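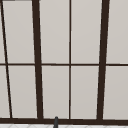
Keeping the old sashes: a conservator on glazing, putty and draughts

Most of the work that comes through the Dultgate workshop is timber windows built before the Second World War. The conservator who runs the bench there has been repairing them for 11 years, and spoke to us over a morning in May while a set of casements from the former Pinel woollen mill was being stripped.

The mill job covers 124 openings. The owner's first instinct was to replace the lot with sealed double-glazed units. A survey changed the scope. "We probed every sill and every bottom rail," the conservator says. "The decay was in the lowest joint in nearly all cases. The stiles and the glazing bars were sound. You don't throw out a frame over one joint."

Repair starts with moisture readings. Anything above 20 per cent is left to dry under cover before it is cut. Rotten timber is then removed back to firm grain and a matching piece is scarfed in, with the joint sloped so that water drains to the outside face. Epoxy filler is used in small areas only. "It has its place in a nail hole or a shallow check. I've taken out fillers the size of a brick, and the wood behind them was like wet cake."

Putty is the subject on which clients have the most questions. The workshop uses linseed oil putty over a primed rebate and allows it to skin before painting. The paint line is carried 2 mm onto the glass to seal the edge. Asked how long the putty should be left, the conservator declines to give one figure. "It depends on the weather and the depth of the bed. Press it at the corner. If it takes a fingerprint, go and do something else."

Draughts are dealt with separately. A brush seal is let into the meeting stiles and a compression seal is fitted to the head and sill. Where the owner wants better thermal performance, the workshop recommends secondary glazing on the room side, fixed so that it can be taken down for cleaning. Bodelon, a smaller house job finished last winter, was done this way.

Cost is harder to generalize. The Bodelon windows came to $666 each, including paint but excluding scaffolding. The mill windows are larger and will run higher. "People compare that with the price of a new unit and stop there. Ask what happens when the seal fails and the unit fogs up. Then you're buying it again."

Maintenance after handover is modest. The workshop asks owners to wash the paintwork yearly, oil the hinges, and look at the bottom rails every 3 years for open joints. Bare spots should be primed the same season.

The first finished casements are due back at the mill before the autumn rain.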